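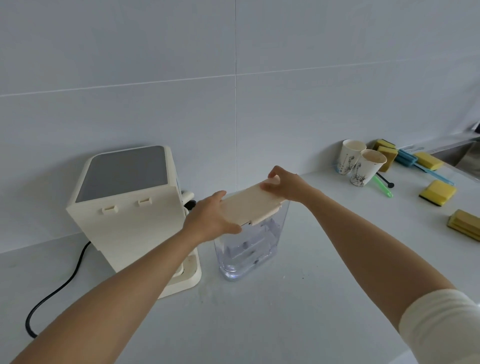
6 min read

Notes for session four, Water at Home: hardness, scale and what to do about it

Okay, so last session we got as far as what "hard" means, and a few of you left looking worried about your pipes. Don't be! Hard water is just water that has picked up calcium and magnesium on its way through rock, mostly limestone and chalk. Rain starts out soft. It soaks down, spends a good long while underground, and comes up carrying minerals.

I grew up in Wostonham, where everybody's shower door was white by October no matter how often you scrubbed it. My first apartment was across the county line on a reservoir supply, and I remember washing my hair there and not being able to get the shampoo out (soft water does that, it feels slippery forever). Same brand of shampoo, same head.

Two words to get straight before the worksheet. Temporary hardness comes from dissolved bicarbonates. When you heat the water, they break down, carbon dioxide goes off, and calcium carbonate drops out as a solid. That's your scale. Permanent hardness is mostly sulfates and chlorides, and boiling doesn't shift it. Most tap water has some of each, so please stop writing "my water is temporary" on the quiz. I love you all, but no.

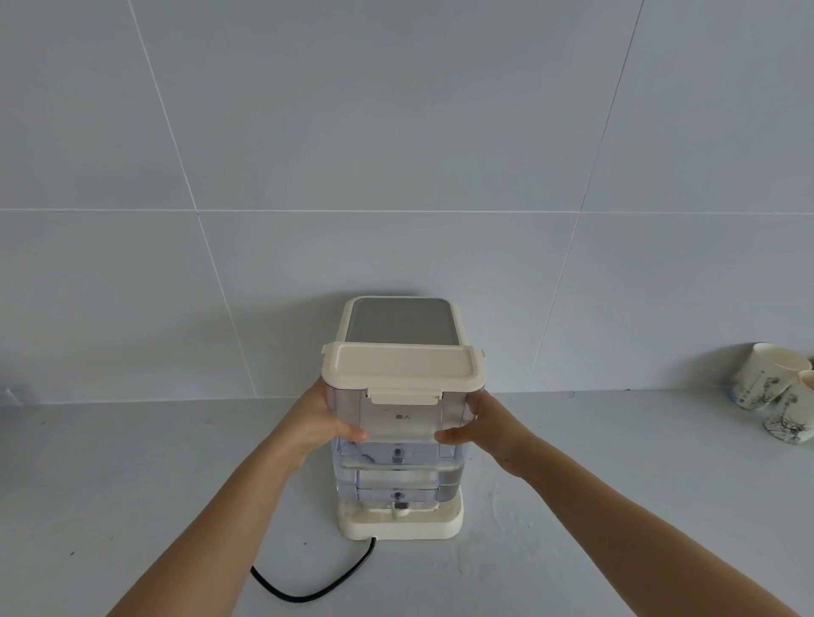
Now, vinegar. Scale is a carbonate and vinegar is a weak acid, so you get fizzing, and the calcium ends up dissolved where you can pour it away. Citric acid does the same job and doesn't make the kitchen smell like a pickle jar. Check the manual for whatever you're cleaning first, and never, ever mix either one with bleach. That makes chlorine gas. I put this on every handout and I'm going to keep putting it on every handout.

Softeners are a different thing. They swap calcium and magnesium for sodium, using a tank of little resin beads, and you top up the salt when it runs low. A carbon filter pitcher mainly deals with taste and chlorine, though some have softening resin mixed in as well, so read the box.

For next time: read pages 43 to 58 in the packet and do problem 2, the one with the evaporated sample. You start with 829 milligrams of solids and 670 of them are calcium carbonate. I want the percentage, with your working. Ekene Onuoha asked if you can round, and yes, to the nearest whole number is fine.

Bring a small jar of tap water from home, labeled with your name and your street. We'll do the soap flake test and compare suds. Old jam jars are perfect, but rinse them really well or the jam wins.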